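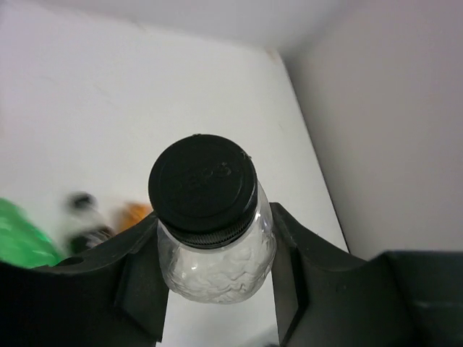
How long should you allow for the open day at the Skestside spice mill? Plan on a whole morning, and longer if you like to stop and sniff things the way I do.

We drove over on July 3, 2025, and Sunee Wannasri met us at the gate and walked us through the drying lofts, the grinding room (so loud!) and the little blending kitchen, where I'm afraid I asked far too many questions about cardamom. The mill has 52 blends on its list this year, and I came home with 3 of them, plus a bun from the tea room that never made it to the car.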